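Tisch abgeklebt

25/11/2021

Schnell was zum großen Tisch, muss gleich los. Braunes Kraftpapier drüber, dunkelblaues Klebeband längs und quer – fertig sind die Felder. Na ja, fast. In der Mitte kringelt sich ein Ende hoch, gerade ist anders.

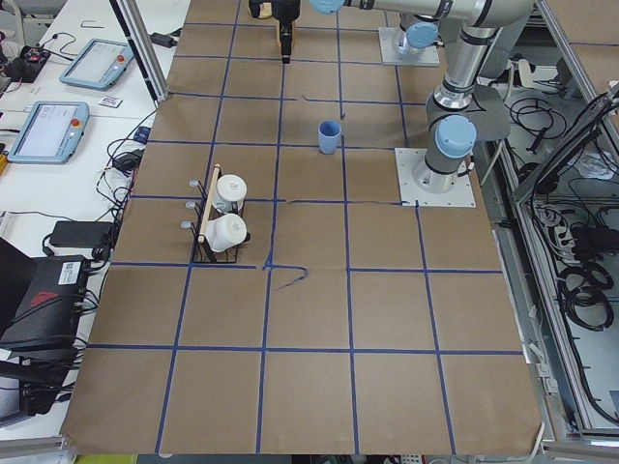 Becher und Löffel

Hellblauer Becher, rosa Löffel, dazu der schwarze Tassenständer mit Holzgriff. Mag ich auf dem Braun echt gern. Das Papier hat Falten, bleibt jetzt aber so. Neues Band kommt nächte Woche.

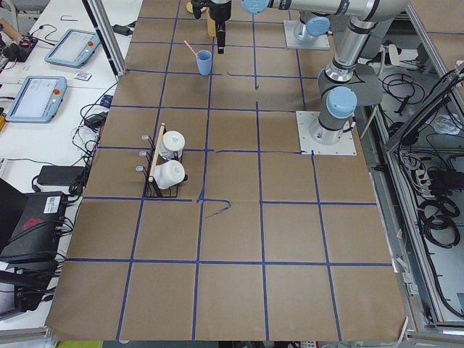
Becher mit Löffel, links der Tassenständer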